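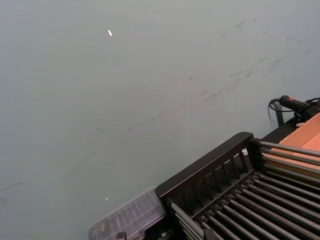

Our project began with a complaint about tables. The study room on the second floor of the Fostia building has been refurnished in stages, and the students who use it have opinions about every stage. We wanted to find out how people decide that a piece of shared furniture is worn out, and whether that has much to do with the state of the furniture. A matte grey-blue surface is a good test of this. Dark grey scuffs show up on it very well, thin scratches show up if you go looking, and a white speck the size of nothing much can hold a person's attention through an entire revision session. None of these stops you putting a book down.

The question we settled on, after two worse ones, was: do people judge shared furniture by how it works or by how it looks? Our first question was about happiness and our tutor crossed it out.

Background

Most of what we read on the subject was written by people who sell furniture, and they were in favour of buying more of it. The more useful material was on second-hand goods. Several writers make the point that a mark on your own table is a memory and a mark on somebody else's table is damage. Shared furniture sits awkwardly between the two. It belongs to everyone in the sense that everyone may lean on it, and to no one in the sense that no one wipes it.

Method

We sent a short survey to 800 students through the Jodala mailing list in February and received 661 usable replies. We were pleased with this until we learned that the list had also announced free lunch vouchers in the same message, directly above our link. We cannot say how many people answered in the belief that they were applying for a sandwich.

The survey asked people to rate the desks, chairs and shelves they used most often, first for condition and then for usefulness. We then held 25 interviews, each meant to last ten minutes. Several ran much longer. It is surprisingly hard to stop a person who has been waiting years to be asked about a chair.

We also looked over the furniture ourselves, using a checklist adapted from one supplied by Mussa, the repair workshop behind the sports hall. Their version had a column headed "Wobble". We kept it.

What we found

Condition and usefulness scores were only weakly linked. Desks with visible marks scored badly for condition even when they stood level and had plenty of room. Newer desks scored well for condition even where the checklist recorded a wobble that would spill tea.

Chairs were the exception. People forgave a chair nearly anything if it was comfortable, including a torn seat and, in one case, an arm that came away when lifted. The owner of that opinion showed us how to put it back.

Shelves attracted almost no views at all. One person wrote "they are shelves", and we have no quarrel with that.

In the interviews, people tended to describe scratches as evidence of other people. They talked about whoever had dragged something across, or had not looked after things, and they were sure it was somebody from another course. When asked if they had ever marked a desk themselves, most remembered doing so, but by accident, and a long time ago.

Problems with the project

The word "condition" was a mistake. Some people took it to mean cleanliness, and a few complained about crumbs, which are a separate project — and possibly a separate department. We should have tried the questions on a small group first. We had planned to, and the time went on choosing a typeface for the survey.

We also chose the study room because it was near where we have our own lectures. A fairer study would include the Drondusness site, which has older furniture and a bus that goes there twice a day.

Suggestions

We suggest that the furniture budget be spent on level legs before new tops. A wobble can often be cured with a new foot, and Mussa told us they keep a drawer of them. We would also like marked desks to be cleaned and checked before anyone orders replacements.

Survey questions and the full checklist are in the appendix. The appendix is longer than the report, mainly owing to the chair interviews.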